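Skallenow kitchen recordings: progress report to the Darness fund
Jyoti Grewal, May 28, 2024

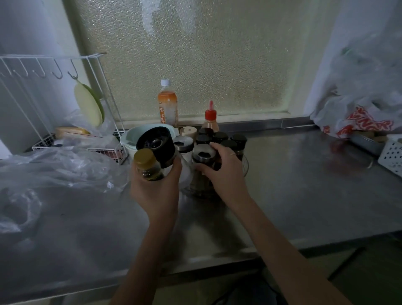 2 min read

We promised 400 recordings of people doing ordinary kitchen jobs, to find out whether a robot arm can learn from watching human hands. The recordings are done. I am less sure of the finding.

Sorting spice jars was the hardest job we set. With the jars bunched together, both hands busy and light coming through the window behind, our hand tracker often lost the fingers behind a lid. We threw out 14 recordings for that.

In April the arm was trained on 100 of the rest. It did better at picking one jar from a group than the version trained without them, and the team was pleased. I would wait. The test used the same kitchen and the same jars, so it may have learned the counter and very little about jars - we can't yet tell which.

Chaturvedi has offered 2 other kitchens for a repeat. I ask that the next payment go on that, and that the larger arm wait. If the gain disappears in a strange kitchen, I'll report it as plainly as this.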